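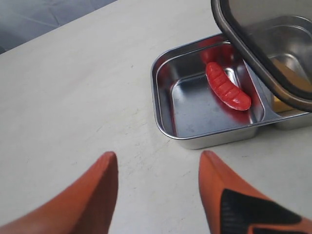

4. Building the arm in a shared workshop

4.1 The bench and the base

I should say up front that Niskanen is not a robotics lab. It's a shared workshop where most people fix bikes or turn bowls, and I rent one bench there, which means everything I build has to come apart and go on a shelf at night. That shaped the design a lot more than any paper I read. The base clamps to the bench with two screws, the controller lives in a lunch box, and the whole arm lifts off in one piece (awkward, but one person can do it).

Our first base, which I'll call Plito because that's what Jouko Leinonen wrote on the side of it, was a slab of scrap plywood. It flexed! Not so you'd see it, but with the arm stretched out the fingertips sagged enough to ruin any grasp near the far side of the bench. We swapped it in November for a base cut from thicker stock and re-ran the calibration from scratch. All the numbers in Section 5 come from the second base.

4.2 Fingers

The fingers are printed in orange and they taper toward the tip, so they can get down beside a thing without knocking its neighbors over. I went through a silly number of shapes before that. The early ones were blunt and wide, great for blocks and hopeless inside a tray, where there's a wall in the way on every side. Each finger takes 2 screws, so a broken one is swapped in the time it takes to find the screwdriver.

Grip was the other headache. Bare printed plastic slides right off a glossy surface, especially a curved one, and squeezing harder only made the object shoot out sideways. A textured pad on the inner face helped more than any change I made to the control code, and I wish I'd tried it first.

4.3 Camera at the wrist

The camera rides at the wrist and looks out past the fingers, so the tips are always in view at the bottom. I fought this for weeks, then decided it was handy - the policy gets to see its own fingertips next to whatever it's reaching for. The tips come out a bit soft in focus, and I left it that way.

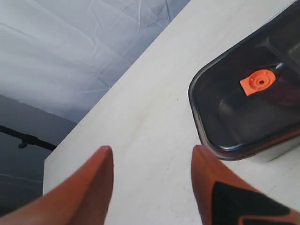 Figure 3. Wrist camera view with the fingers apart and an orange part lying in the dark tray.

Containers gave us more trouble than the objects in them. Polished steel throws the color of an object back off its walls, and our first detector (the Lundus model, trained on plain backgrounds) happily drew its box around the reflection as well. Dark see-through plastic has the opposite problem, because the rim and the dividers are hard to tell apart. We ended up collecting demonstrations with both kinds rather than trying to fix it in software.

4.4 Collecting demonstrations

Jouko and I took turns on the controls, usually in the evening once the lathe was quiet. We recorded 487 demonstrations and kept 450 of them. The ones we threw out were mostly dropped frames, plus a run where I'd left the wrist cable looped over the elbow and the arm kept tugging at itself. Sessions were capped at 30 minutes, as both of us got sloppy after that and it shows up in the recordings as little hesitations before the grasp.

The logging script is a cut-down copy of Prunov, with the parts we didn't need ripped out. It writes joint positions and camera images to the same folder with a shared clock, and that's all it does. The version we used was frozen on 10th May, and I haven't touched it since, tempting as that has been.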